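*Folding for people who hate folding. Notes for the Ruvside evening, 26 Mar 2024. Breathe, water on the left, don't rush the opening.*

## Hello and settling in

Thank Rochelle Tawhiri for the invitation and for finding a room with proper heating. Say how lovely it is to see so many faces, and that I never expected anyone to come out in the evening to hear about laundry! Mention that I grew up in a house of six where the clean washing lived on the landing in one enormous heap, and you dug through it before school and hoped for two socks of a similar length.

Then the bit about my sums. I kept a tally in a notebook for a good long while and got to 1,209 tops folded before I lost the notebook (pause, let them laugh or not). The point of the story is that most of those were folded badly, in a hurry, on the arm of the sofa.

## The heap stage

Start with the cloth as it comes to you, all bunched up. People want to go straight to the first fold and I do understand, but please ask them to find two corners and spread things out between them before anything else. Let go of the middle, as the middle will sort itself out once the edges are where you want them. Colm Brophy always said to shake it first, and I still do that with pillowcases.

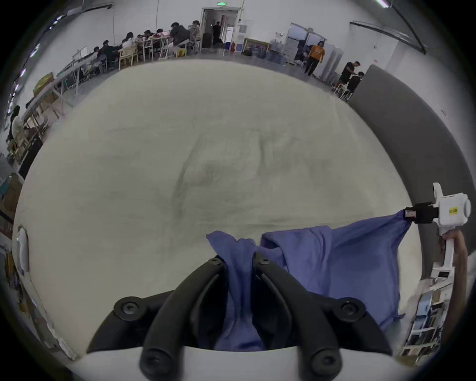

## Give yourself some room

My strongest opinion of the evening, so take it slowly. Use the bed. A table is fine for tea towels, but for anything with a body and sleeves you want a big, flat, soft surface that gives a little under your hands and doesn't let the fabric skate off. Smooth the sheet first if you like, though I've never found that a few wrinkles in it do any harm.

With a blue cotton top, I like to get one part lying flat with a good straight edge, and leave the bunched part until I'm ready for it.

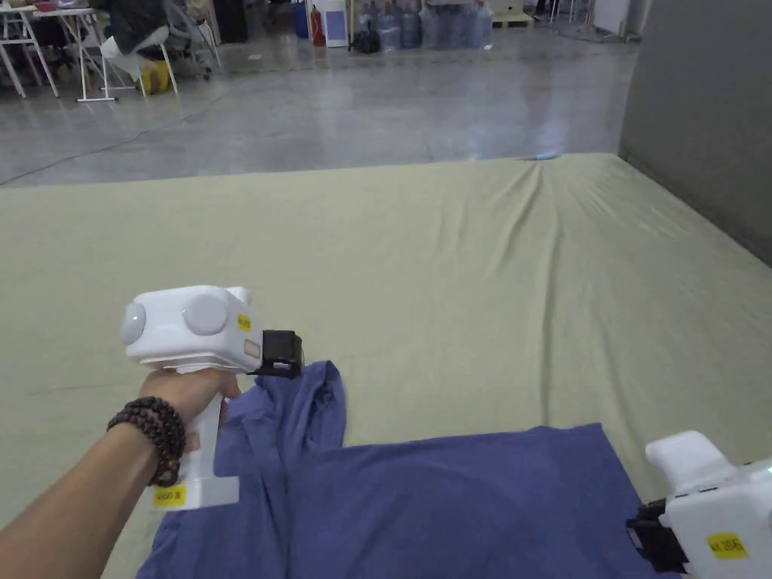 Sofia Margaritis asked me in August whether it matters which side you begin on, and I gave her a terribly long answer which came down to no, so long as you begin on the same side every time. Your hands learn it and then you can listen to the radio. Ask the room who is left-handed here and have them go the other way round.

## Long sleeves

Slow down again, as this is where shoulders start to droop in the audience. Sleeves are a nuisance and it's quite all right to say so. Get the flat half as neat as you can, run a palm along the top edge, and only then turn to the sleeve end. Lift it a little, untwist it, lay it across. If it comes out lumpy, open that part and do it over, leaving the good half alone.
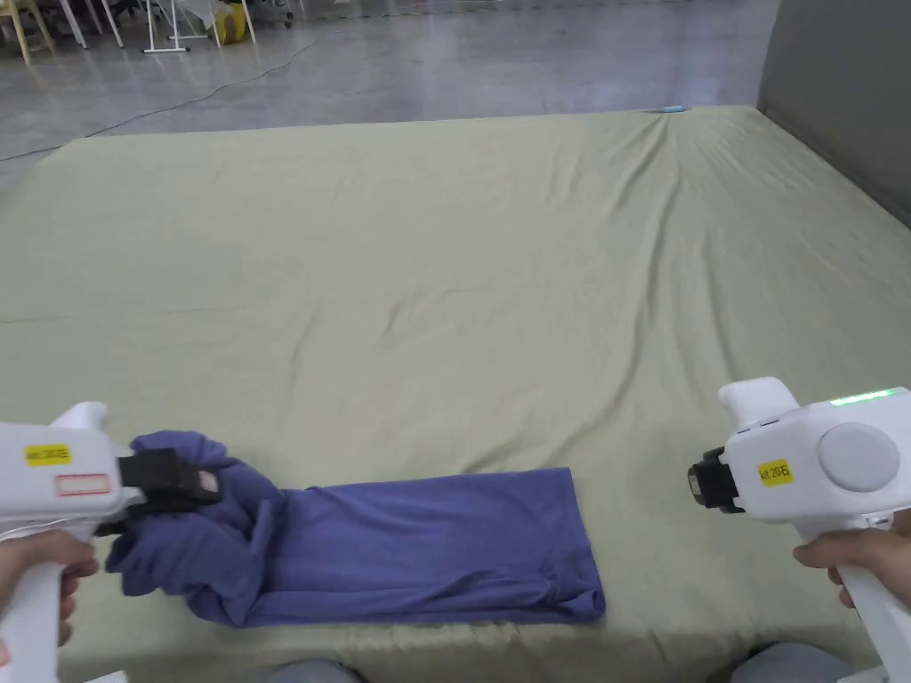
## Questions and tea

Darragh Ní Bhriain has the roving microphone. Likely questions are fitted sheets (promise them another evening), whether to iron first, and drawers versus shelves. Remind everyone that the practice tops go back in the Pliston bags by the door, and that the tea is through the double doors on the right.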